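1 April 2025
Speaker notes, Pasaribu (Cleneo kitchen handling group)

1. Before the arm moves
Good morning. I will speak on three rules from our bench, and please stop me if my English is not clear. First rule: the start position is written down before each run. We have 773 runs in the log, and 57 of them we could not use, as the start position was missing.

Second rule: say where the fingers must be before they close. For a lid, we write "open, above the glass, handle free."

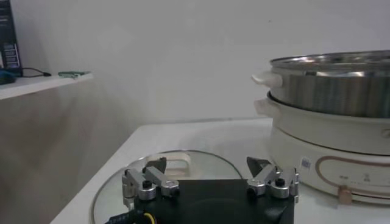
2. Glass and steel
Point to the clear lid, then to the shiny steel of the steamer pot. Both are difficult for depth sensing. Our rule is to check the height by hand at the first run of the day, and again after 19 runs.

3. Cables
Third rule: look at the cables near the gripper base before power on. Pause here for questions. The checklist was last changed in October, and I have paper copies.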